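Flurix Residents' Newsletter
8 Jul 2026

Freezer clear-out before the kitchen changeover

The shared kitchens at Saarela are next on the list for new flooring and cabinets, and every refrigerator has to be moved away from its wall for the work. Grolivden is finished and went smoothly, apart from one freezer that was still full on the morning of the move. It took two people most of that morning to find space for everything. We would like to avoid that at Saarela.

Please start using up frozen food now. Bread, peas and half bags of fries take up more space than you would think, and most of them make a decent supper. Anything you want to keep can go in the chest freezer in room 741, which will be unlocked from 8 in the morning until 9 at night while the work is on. Put your name and kitchen on each bag with a marker. Paper labels came off in the cold last time, and we ended up with a shelf of packages that had to be thrown out.

The chest freezer is shared between 3 kitchens, so please keep to one grocery bag per person. Ice cream tubs that are nearly empty should be finished or left out of it.

Once a freezer compartment is empty, switch the unit off and leave the door open with a towel on the floor in front. Do not chip at ice with a knife or a screwdriver. One of the units at Grolivden was damaged that way in May, and the repair came to $150, which was taken out of the kitchen fund. A bowl of hot water set on a folded cloth inside the compartment will speed things up if the ice is thick.

The drawers can be washed in the sink with warm water and a little dish soap. Let them come up to room temperature first -- cold plastic cracks easily under a hot tap. Most of them slide forward and then lift at the front. If one sticks, check that the door is open as far as it will go before you pull any harder.

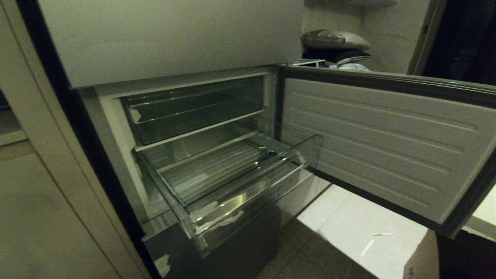 Old sticker residue can be softened with cooking oil on a paper towel, left for a few minutes and wiped away. Please don't use scouring pads on clear plastic. Wipe the rubber door seal with a damp cloth, including the folds, and dry it afterward. A seal that is left dirty stops closing tightly, and frost builds up again within weeks.

Dry the drawers fully before they go back in. After the refrigerator has been returned to its place, let it stand for 2 hours before switching it on, and wait until the next day to bring your food back from room 741.

Cardboard from the new cabinets should be flattened and taken to the recycling area on the Clidusura side of the building. Do not leave it in the hallway -- the carts need to get through.

Questions about dates for your own kitchen can be left in the box at the front desk.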